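Section 4: Hanging a framed print with the Lustudero rail

If you skipped Section 3 to get here, go back and find out what your wall is made of. I'll wait. The rail holds just fine in studs, but it will not hold in plain drywall with the little screws from the bag, and I get more mail on that than on everything else in this guide put together.

Before you start

You need the rail (part 1051), two cords, two hooks, a pencil, a level and a screwdriver. The long screws are part 2241 and come in their own bag, usually taped under the lid of the box. Check there before you write to Renow for a new set – I've thrown that lid away twice myself.

1. Take the print out of its box and stand it up on a clean table. Look it over from the front and decide which way is up. Fine for a portrait, but with abstracts I've gotten it wrong. 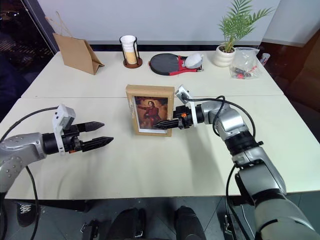

Framed print standing on its lower edge, facing the near side of the table.

2. Lay the print face down on a towel. Feel along the back for the two metal loops. If yours has a single sawtooth hanger in the middle, use the Whitelaw adapter and follow the sheet that comes with it.

3. Mark the rail height on the wall. I like the rail close to the ceiling, where it mostly disappears, but anywhere you can reach safely is okay.

4. Hold the rail to your mark, set the level on top and pencil through the end holes. Get a second person for this if the rail is one of the 2000 mm ones.

Caution: Check for wires and pipes before you drill. Outlets and switches nearby are a good hint, and so is a bathroom on the other side.

5. Drill, drive the long screws and pull down on the rail with both hands. No wiggle? Carry on. Any wiggle, take it down and start over in fresh holes.

6. Slide the cords into the rail from the left end and push on the end caps.
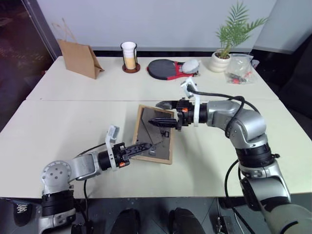
7. Set the hooks on the cords at the same height, then lift the print and hang one loop at a time. Keep the hooks loose until both loops are on (they slide easier that way). If you've got a long stretch of floor space near the wall, clear it first so you aren't stepping around things with a frame in your arms. Two tables pushed end to end, like these, make a good long surface for the print and the tools, and I'd keep the frame itself well clear of the seam when you lay it down. Tighten the hooks by hand.

Note: The older Dutska cords are thinner and will slip in these hooks. Please don't mix them.

8. Step back and check it with the level. The cords stretch a little at first, so check again in a week or so and nudge the lower hook up if you need to.

Glass fronts and heavy frames are in Section 5, starting on page 102.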